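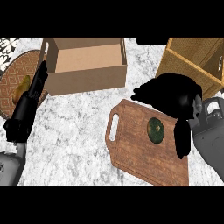 Kostska Stone Sealer, 30 oz

Item no. 3944
Ships in 4 business days
Reviewed for the shop by Samah Benjelloun

Penetrating sealer for marble, limestone and travertine. Water based. One coat or two, depending on how thirsty your stone is.

What the maker claims

Kostska says one bottle protects a kitchen counter "for years." We asked how many years and were sent a brochure. We sell the stuff, and we think it's decent, but we would plan on doing it again every spring. If you get longer out of it, good for you.

The label also says "stain proof." No sealer is. A sealer slows liquid down so you have time to get a rag. Leave red wine on marble overnight and you will have a mark in the morning, sealed or not.

Then there's etching, the dull spot that lemon juice or vinegar leaves on a polished top. Acid reacts with the stone itself, and a sealer that soaks in does nothing to stop it. Half the complaints we get about sealers are really complaints about etching. If that's your worry, pick a honed finish or pick granite, and save your money here.

Do you need it?

Maybe you don't. Put a spoonful of water on the counter and leave it for ten minutes, then wipe. If the stone underneath has gone darker, it's drinking and a sealer will help. If it looks the same as before, put your wallet away and try again in March.

How to put it on

Clean the counter with plain dish soap and water and let it dry overnight. Wipe the sealer on with a soft white cloth, working in small patches. Wait five minutes. Buff off everything left on the surface, and I mean everything, because dried sealer leaves a haze that is a pain to get off. Keep water away for 48 hours. The bottle says two hours. I don't believe the bottle.

How it compares

Tultetti Gold costs nearly twice as much. Rachid El Idrissi in our workshop ran both on offcuts from the same slab and couldn't tell them apart after coffee, olive oil and beet juice. The Tultetti does smell better.

Soliman Spray & Shine is a cleaner with a bit of sealer mixed in. It makes a counter shiny for an afternoon. We stopped carrying it.

Nimance makes a solvent-based sealer that goes deeper into very open stone such as travertine. It also stinks, and you'll want every window open. For ordinary polished marble I can't see the point.

Details

Size: 30 fl oz
Finish: no change in color or shine
Use on: marble, limestone, travertine
Don't use on: quartz, laminate, glazed tile
Storage: keep from freezing

Returns

Unopened bottles only. We can't take back a bottle that's been used on the wrong stone, so do the water test first.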